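Kai-wen Tu
Notes on mounting a flat art print panel, since two people asked how I handle glare. Thread.

1/ The panel is a swirly painted piece, mostly dark, with a patch of blue and some small orange shapes near one edge. Bought from Drinudari. No frame, straight cut edge. It goes on a near-white wall.

2/ Dark prints show everything. Dust, fingerprints, the lamp across the room. Wipe with a dry microfiber cloth, one direction, light pressure. No glass cleaner. I ruined a corner of an earlier print that way in March.

3/ Check the surface at a low angle before you hang it. Straight on, the dark strokes hide scuffs. Tilt it until you are almost looking along the face and move your head, not the panel. Highlights that shift are reflections. Highlights that stay put are either paint in the artwork or damage, so compare against the listing photo. 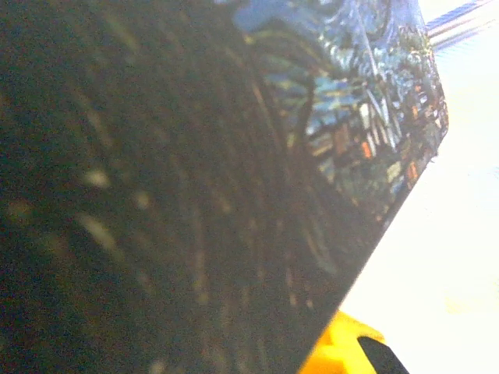 4/ Edges next. Run a fingernail along all four. If it catches, the print layer is lifting. Mine caught in one place, 16 mm long. Pressed it under a book overnight with baking paper in between.

5/ Hanging: 2 adhesive strips per side, pressed for 40 seconds each. The packet says 30. Wall wiped with alcohol first and left an hour.

6/ Light placement matters more than print finish. Moved the floor lamp from opposite the panel to beside it. Most of the glare went. The rest is the window and I am leaving that alone.

7/ Branislav Kubíček asked about spray matting varnish. I tried the Sedberg one on an offcut. It flattened the blues and turned the darkest areas gray. Would not use it on anything with this much near-black.

8/ Level check the next morning: low on the right by 2 mm. Left it for a day, measured again, same. So the strips are holding and I hung it crooked. Redoing it this weekend with a laser level.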